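Sharing the Loading Dock: Delivery Scheduling on Fehr Street
Brock Marchand and Eliseo Becerra
Term Project Report, Urban Planning Studio
March 18, 2018

Background

Fehr Street is the main shopping street in Skevdale. It is one way, with parking on both sides and a single public loading zone in front of the old Rusine building. Most of the shops get their goods through the front door. When the loading zone is taken, drivers stop in the travel lane and put their flashers on, and traffic backs up to the light.

The town widened the sidewalk on the north side a few years ago and took out the second loading zone to do it. Shop owners told us the street got nicer to walk on and harder to deliver to. We wanted to find out how much of the blocking came from too few spaces and how much came from everyone arriving at the same time.

Method

We watched the street from the bench outside the bakery on 10 mornings in October. Each time a truck or van stopped to unload, we wrote down the time it arrived, the time it left, where it stopped, and which shop the goods went to. We did not write down license plates or company names. We also gave a one-page survey to the shops and got 19 back. Two were only half filled in, but we used the parts we could read.

Rain was a problem. The sheets from one morning got wet and we copied them over that same afternoon, so a few of the departure times may be off by a minute or so.

Results

Deliveries bunched up early. The busiest time was the hour before most shops open, when the loading zone was almost never free. By late morning it often sat open for long stretches, and we saw cars parked in it more than once.

Long stops caused more trouble than frequent ones. Parcel vans were in and out quickly. Beverage and furniture trucks stayed much longer, and when one of them had the loading zone, every other driver used the lane.

On the survey, most owners said they did not choose their delivery time and had never asked to change it. The owner of the hardware store said his supplier had moved him to a later slot after one phone call. The restaurants were the least flexible, as they need produce before lunch prep.

Proposal

We suggest a trial with three parts. Shops that sell dry goods would ask for deliveries after 10. The loading zone would have a posted time limit in the early hours. The alley behind the Rusine building, which is now used for storage, would be cleared for trucks that need a long stop.

The alley slopes down to the back doors, and we do not know if a larger truck can make the turn. We would need measurements from the town before going further with that part.
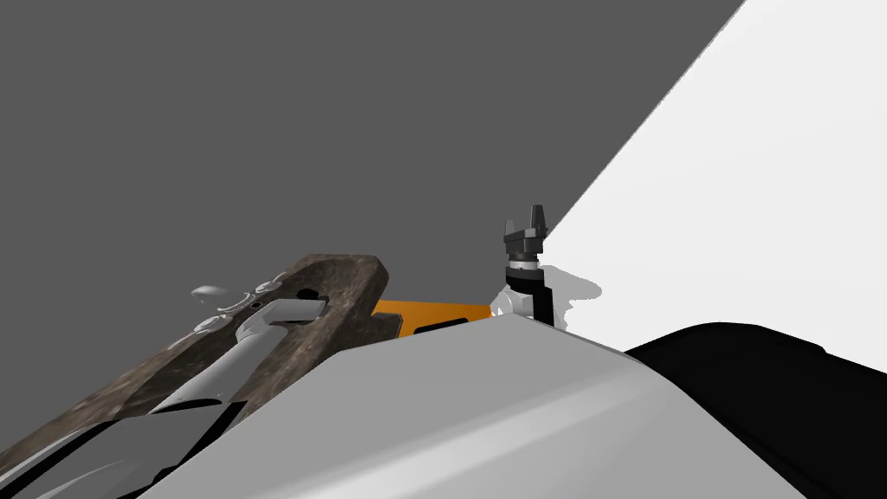 Figure 1. Computer rendering with gray and white surfaces.

Limits

We only looked at mornings and only in one month. Holiday deliveries are probably heavier. We also had no way to talk to the drivers, who were busy, and their view of the alley would matter more than ours.

Our sheets and the blank survey form are in the appendix.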